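4.2 Feeding motivation in rehomed dogs

The shelter at Mészáros takes in dogs that have, by most accounts, gone without regular meals for some time, and the staff there hold firm views on what such dogs want. Meat, mainly. We had hoped for something more publishable. Dogs in the Nutamer group were given their daily ration in a bowl, while those in the Joltero group had the same ration hidden in parts of the yard. Both groups were offered fruit between meals, on the grounds that it was cheap and that one of the authors had read that dogs enjoy it.

The yard group took longer to eat, as one would expect of animals who must first find their dinner. They also barked less in the hour after feeding. We would like to call this contentment, but tiredness fits the records equally well – and several of the dogs were asleep.

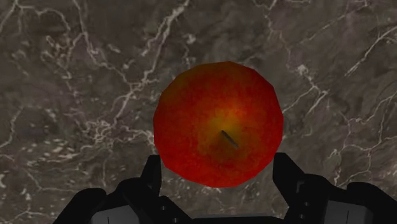 Page last modified: September, 16:40

Figure 2. Apple.

Fruit was accepted by most dogs in both groups, though acceptance covers a wide range of behaviour. Some ate it. Others carried it to a blanket, lay down beside it and growled at anyone who came near, without at any point taking a bite. Our scoring sheet had no box for this, and the two observers settled it differently until we noticed. Scores from before that point have been left out of the analysis, which cost us roughly 1,000 of the 2,000 entries and a good deal of cheer.

Guarding was most common among dogs that had arrived with a companion. At Pliletti, where pairs are kennelled together as a rule, one dog would often stand over the food while the other ate. We had expected quarrels and had bought a second set of bowls in readiness. The bowls are now used for water. Whether the habit lasts after the pair is rehomed is taken up in Section 5, so far as the new owners returned our forms.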